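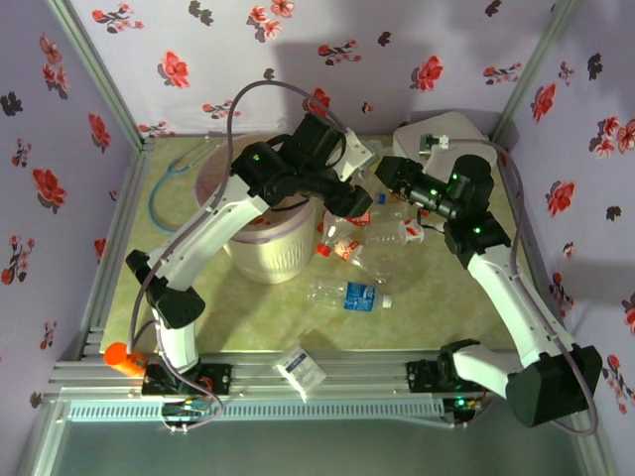 February 15, 2019

So I finally got along to the open day at Prergate! I'd been meaning to go since December, when a flyer about it turned up in our letterbox, and I'm so glad I did (even with the parking, which was a shocker, go early if you're driving).

It's an old works building that's been carved up into rooms, and each room had something to do with what we throw out at home. Cistier had the big front hall with the kerbside bins and a very loud glass crusher. The kids loved it, my ears did not. I had a sausage, I had a wander, and then I got stuck for ages in the Karmont room, which was all about bottles.

I'm a bit of a bottle nerd, I'll admit it. We go through heaves of mineral water at our place in summer and I've always just chucked the empties in with the cardboard and hoped for the best. Karmont had a little floor set up with flowery walls, lavender with red blossoms, like my nan's spare room, and there were clear plastic bottles lying about on it with a bucket standing by. Very homey! I want that wallpaper for the laundry.

What I liked was getting to look at empties properly. You never do at home, do you? They're just rubbish by then. But there are numbers on them, and little specks stuck to the sides, and a bit of yellowy green down at the bottom end, and you start thinking about how many you've thrown in the bin without a rinse.

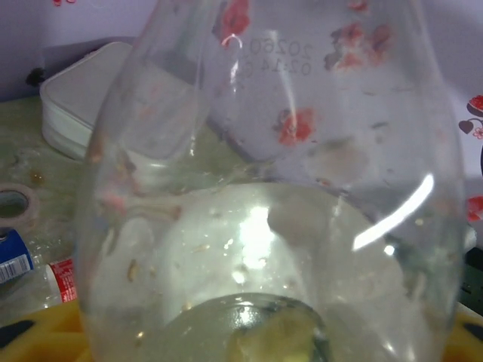
Give it a splash of water and a shake and leave it upside down on the rack overnight, was what Yen reckoned, and don't bother with detergent unless it's had milk or juice in it. I got told off (nicely) for using hot water all these years. Cold's fine, apparently.

Then we got onto lids, and half the room had an opinion. Lids on or lids off? Squash or don't squash? Our council says one thing and my sister's says the opposite, so I just listened and ate my free biscuit. The sheet they handed out had 115 household items on it, sorted by which bin they go in, and it's on our fridge now. Bubble wrap was a surprise. So were receipts.

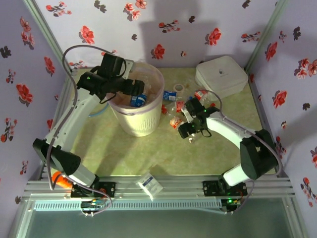 *The round white bin in the Karmont room, flowery walls and all.*

I picked up 3 of the stacking tubs from the stall on the way out, and they fit under the sink with the door shut, just. One's for bottles, one's for tins and the last one already has dog leads in it. Entry was free but there was a donation box by the door, so bring some coins. The coffee cart only took cash as well.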